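Seed saving and potting shed tips

I get asked a lot about how I keep my seeds from one year to the next, usually by people who've just joined our plot-sharing group in Dridville and opened my cupboard looking for twine. So I've finally written it all down, along with a few other bits I've picked up from fiddling around in the shed.

Drying

Most people bag their seed too early. I did it for years! Beans and peas are easy, you leave the pods on the plant till they rattle, then shell them and spread them on a dinner plate for a fortnight. Tomatoes are the messy ones. I squeeze the pulp into a jar with a splash of water, leave it on the windowsill until it gets a bit of scum on top (it does pong, so not the kitchen windowsill if you've got visitors), then rinse it through a tea strainer. Dry them on a coffee filter. Paper towel sticks to the seed like glue and you'll be picking at it all afternoon.

Pumpkin seeds want a really good wash, right down to where they stop feeling slimy. If a seed bends, put it back on the plate. If it snaps, it's ready.

Labels

Write the label before you do anything else. I use pencil on strips cut from old yoghurt tubs, as marker fades to nothing by the end of summer, even the ones that say permanent. Variety, year, and which bed it came from. I once grew a whole row of what I thought was silverbeet and ended up with 2 metres of beetroot, which was lovely but I'd already promised silverbeet to half the street.

Envelopes

You can buy seed envelopes but I fold mine out of junk mail. The heavier catalogues are too shiny and won't hold a crease, so go for the plain stuff. The last packet of 100 I bought was from Skovetti and they were nice enough, though the flaps didn't stick and I had to tape every one.

For bigger seed I like the little screw-top jars from Lodhi, the grocer near the bus stop. They sell pickles in them and they're just the right size for broad beans. Soak the lids overnight in water with bicarb or your beans will smell of lime pickle forever.

Potting mix

My mix is two parts sieved compost, one part coarse sand and one part coir. Coir comes in those hard bricks - use warm water and a bigger bucket than you think you need, they swell up like anything. I fill my punnets to the brim, tap them once on the bench and leave it at that. Don't press it down with your fingers.

Watering seedlings

Water from underneath. An old roasting tin is perfect, put the punnets in, pour in a bit of water, come back after a cuppa and tip out whatever's left. I've got a Vanen watering can with a very fine rose that I use for carrots and lettuce sown straight in the bed, and it gets a scrub with a toothbrush when the holes clog up.

Tools over winter

Come June I bring everything in and give it a going over. Wire brush for the caked-on dirt, then a rag with a little linseed oil for the handles and the blades too. Secateurs come apart with one bolt on most pairs, so have a go at it, just lay the bits out in order as you take them off. Rubber gloves go in pairs with a peg, otherwise I finish up with six lefts.

Tidying the bench

I hang my sieves and trowels on nails above the bench and keep the top as clear as I can, with a dustpan on a hook at the end. Spilled mix gets swept straight back in the bin for next time - it's too dear to waste. 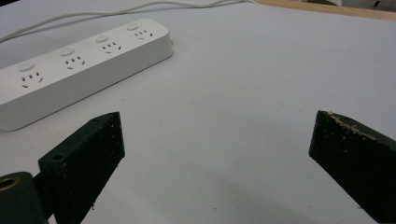

The other thing I do before spring is go through the seed tin and test anything older than three years. Ten seeds on a damp cloth, rolled up in a container with the lid on loosely, somewhere warm. If fewer than half come up I sow them thick and hope for the best, and if none do they go in the compost. Parsnip I don't bother testing, I just get fresh every year.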